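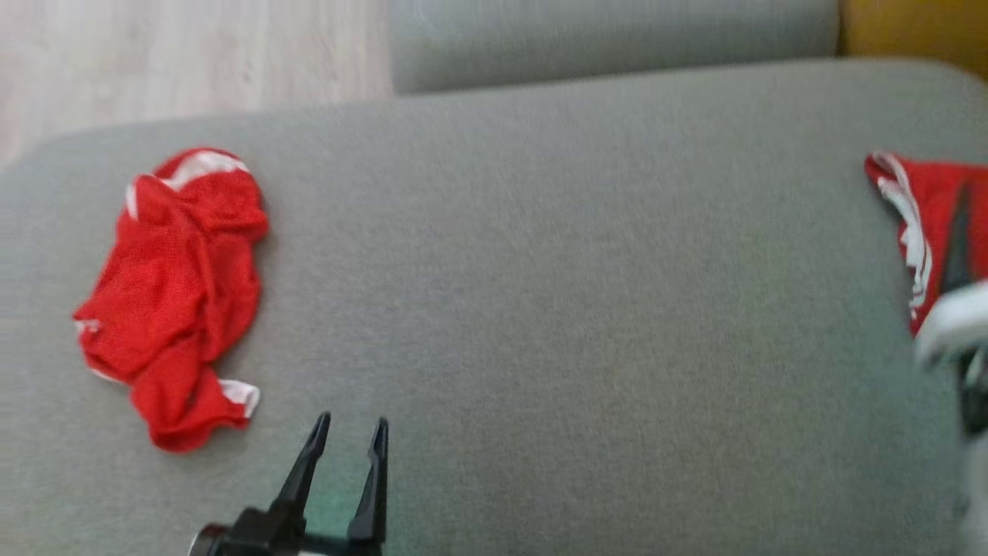 Carol Penrose

4. Who Takes the Bag Home

4.1 The bag as an institution

Every team in the Hallari Recreational League owns its jerseys in common, and every team therefore owns a bag. The bag holds the jerseys between games. League rules cover the height of the rim, the length of a timeout and the proper way to address a referee, but they say nothing about the bag, and so each team has had to work out its own law of laundry. This section deals with how those laws are made, how they are enforced, and how long they last when the weather turns nice in May.

Our diary data cover 132 players and 686 separate washes. A wash was counted when a player reported putting at least one team jersey through a machine or a sink. We excluded airing, spraying, and what one respondent called "leaving it in the car with the windows down," although the last of these was common enough that we were tempted to give it a category.

4.2 Rotation in theory

When asked in the intake interview how laundry was handled, most players described a rotation. The word was offered quickly and with some pride. Asked who had the bag at that moment, the same players became vague. Several gave the name of a teammate who, in his own interview that evening, gave the name of somebody else.

Written rotations existed in 3 teams. The Lultness squad had theirs taped inside a locker door, and it was a handsome document, with columns. The diaries show that it was followed for the first two games of the season. After that the bag went home with the point guard, who lived closest to the gym and had, in her words, "a look on my face that says I own a dryer." Proximity and dryer ownership both turn out to matter in the model reported in Section 5. Seniority does not, whatever the seniors told us. 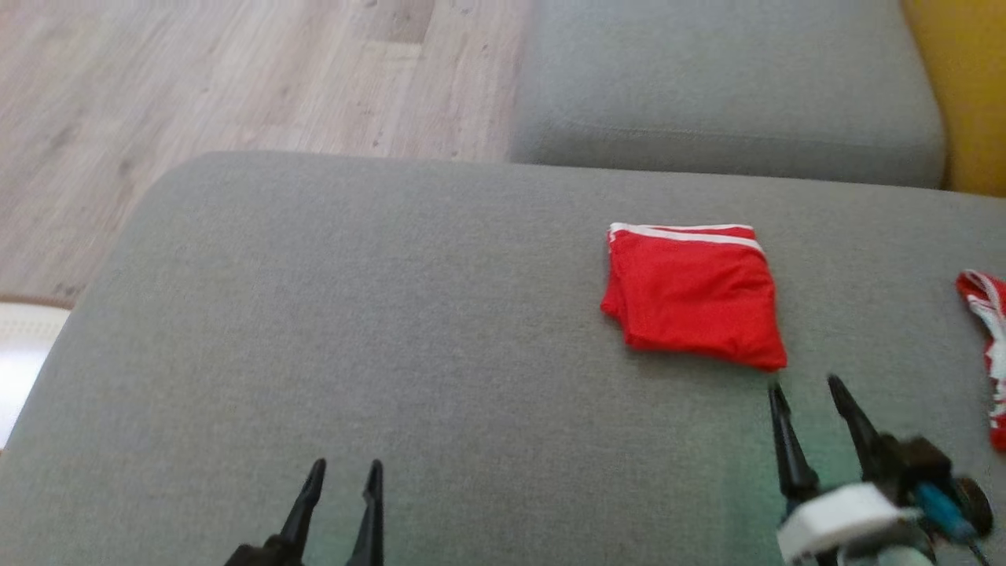
Department of Leisure and Household Studies, Whitlock College

4.3 Folding as a claim

Washing is only part of the job. Jerseys come back to the gym in one of two conditions, which players on all teams distinguished without any prompting: folded, or "in there." A folded return was read by teammates as a statement. It said that the washer had done the work properly and would like this to be noticed. Players who received a folded jersey were more likely to thank the washer and, regrettably for the washer, more likely to vote for the same arrangement next week.

We call this the folding penalty. It was well understood by those who had paid it. One forward told us that he had folded everything once, in his first season, and had spent the rest of the year stuffing jerseys back into the bag by the fistful to repair his reputation. Reputations of this kind are slow to repair. He still had the bag when we closed the diaries.

Sleeveless jerseys complicate matters a little. They have no sleeves to tuck, and players disagreed on whether to fold them in half lengthwise first or start from the hem (Figure 3 shows the general type of garment). The disagreement was conducted with more heat than any we recorded about defense.
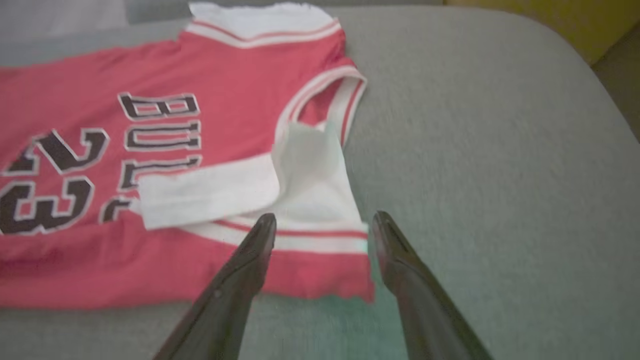 Figure 3. Red sleeveless basketball jersey with white trim, partly folded over the lettering.

4.4 Exits from the role

Of the regular washers in the sample, 8 gave up the bag before the end of the season. The usual method was forgetting it. A forgotten bag costs the team a game in borrowed pinnies, after which the duty passes to someone new with very little discussion. Whether these lapses were deliberate we cannot say, and the players declined to help us. One Stinier Street center did remark that he had forgotten it on a Sunday "after giving it some thought."

Only one washer resigned out loud. Her teammates accepted the resignation, thanked her warmly, and left the bag next to her car.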